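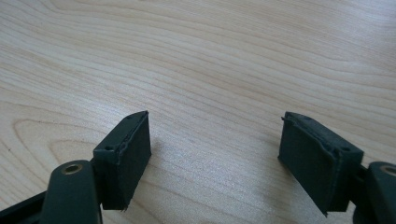
글래디스 라시디는 첫 수업을 마치고 나서, 한 학기에 의자 하나만 만든다는 말을 들었을 때는 너무 느리다고 생각했는데 막상 해 보니 한 학기도 빠듯하더라고 했다. 학교 소개 글을 새로 쓰면서 그 말을 맨 앞에 두기로 했다. 드리스카 목공학교의 수업은 실제로 느린 편이다.

학교 소개

드리스카 목공학교는 성인을 대상으로 짜맞춤 가구 제작을 가르치는 사설 교육기관이다. 처음에는 가구 공방 시리마의 한쪽 구석에서 저녁 강좌로 시작했고, 수강생이 늘면서 지금의 건물로 옮겨 왔다. 예전에 인쇄소로 쓰던 건물이라 바닥이 튼튼하고 천장이 높다. 1층에는 기계실과 목재 창고가 있고, 2층에는 작업실과 강의실이 있다. 전체 면적은 285제곱미터이다.

정원은 한 학기에 24명이다. 두 반으로 나누어 운영하며, 반마다 강사 한 명과 조교 한 명이 들어간다. 정원을 늘려 달라는 요청이 가끔 있지만 작업대 수에 맞춰 정한 인원이라 당분간 바꿀 계획은 없다. 지금까지 정규 과정을 마친 사람은 262명이고, 그중 일부는 자기 공방을 열었으며 대부분은 취미로 작업을 계속하고 있다.

가르치는 내용

정규 과정은 기초반, 중급반, 개인작업반으로 이어진다. 기초반에서는 대패와 끌을 갈고 조정하는 법부터 배운다. 첫 3주 동안은 가구를 만들지 않는다. 날을 갈고, 판재의 면을 잡고, 직각을 확인하는 연습만 한다. 4주 차부터 장부맞춤을 연습하고, 그다음에 작은 스툴을 만든다. 의자는 중급반 과제이다. 등받이가 기울어 있고 좌판의 앞뒤 너비가 달라서 각도를 계산해야 하는 부분이 많다. 개인작업반은 도면을 직접 그려 와서 강사와 상의한 뒤 시작한다. 서랍장이나 식탁을 고르는 사람이 많은데, 책상 상판처럼 넓은 판을 집성하는 작업은 여름 장마철을 피해서 일정을 잡는다.

전동 공구 사용법도 가르치지만 비중은 크지 않다. 테이블쏘와 자동대패는 안전 교육을 마친 뒤 강사가 있는 시간에만 쓸 수 있다. 띠톱은 중급반부터 사용한다.

도장은 오일 마감을 기본으로 한다. 우레탄이나 래커 도장은 별도의 설비가 필요해서 다루지 않는다. 마감재를 닦은 천은 반드시 물에 적셔 뚜껑이 있는 철제 통에 버린다. 이 규칙은 첫 시간에 설명하고 학기 중에도 계속 확인한다.

목재

수업에 쓰는 나무는 목재상 할로보브에서 들여온다. 주로 물푸레나무, 참나무, 호두나무를 쓰고 기초반 연습재로는 소나무와 오리나무를 쓴다. 판재는 창고에서 한 계절 이상 묵힌 뒤에 내준다. 재료비는 수강료와 따로 계산한다. 기초반은 정해진 재료 꾸러미를 구입하고, 중급반부터는 쓴 만큼 낸다. 자투리 나무는 창고 입구 선반에 모아 두며 재학생이면 한 묶음에 3,000원에 가져갈 수 있다. 길이가 짧은 것이 대부분이지만 도마나 손잡이를 만들기에는 충분하다.

본인이 가진 나무를 가져와서 써도 된다. 다만 못이나 나사가 박혀 있던 고재는 기계에 넣기 전에 강사의 확인을 받아야 한다.

공구

개인 공구가 없어도 등록할 수 있다. 기초반에는 대패 한 자루, 끌 네 자루, 등대기톱, 직각자를 한 벌로 빌려준다. 숫돌은 공용이며 쓰고 나면 면을 고르게 잡아 놓는 것이 원칙이다. 중급반부터는 끌과 대패를 직접 마련하기를 권한다. 어떤 것을 살지는 강사에게 물어보면 되고, 학교에서 공구를 판매하지는 않는다.

열린 작업실

토요일에는 정규 수업이 없고 작업실을 재학생과 수료생에게 개방한다. 오전 10시에 문을 열어 오후 6시에 닫는다. 예약은 사물함 옆 게시판에 이름을 적는 방식이며 전화로도 받는다. 기계실은 오후 4시까지만 운영한다. 수료생은 작업대 사용료를 따로 내야 한다.

전시와 수리

해마다 7월에 옆 건물의 카페 피다르에서 수료 작품을 전시한다. 출품은 의무가 아니다. 전시가 끝난 가구는 만든 사람이 일주일 안에 찾아가야 하고, 운반 차량은 각자 준비한다. 학교에서 만든 가구에 문제가 생기면 수료한 뒤에도 가져와서 고칠 수 있다. 다리가 흔들리는 의자와 잘 닫히지 않는 서랍이 가장 자주 들어온다. 외부에서 구입한 가구의 수리는 받지 않는다.

등록 안내

봄 학기와 가을 학기 두 차례 모집한다. 기초반은 신청한 순서대로 등록되고, 중급반은 기초반을 마친 사람이 우선이다. 다른 곳에서 목공을 배운 사람은 직접 만든 것을 하나 가져와서 상담을 받은 뒤 중급반에 들어갈 수 있다. 크기나 종류는 상관없다. 견학은 평일 오후에 가능하며 방문 전에 사무실로 연락해야 한다. 건물 앞 주차 공간은 두 대분이고 목재를 싣고 내리는 차가 먼저 쓴다.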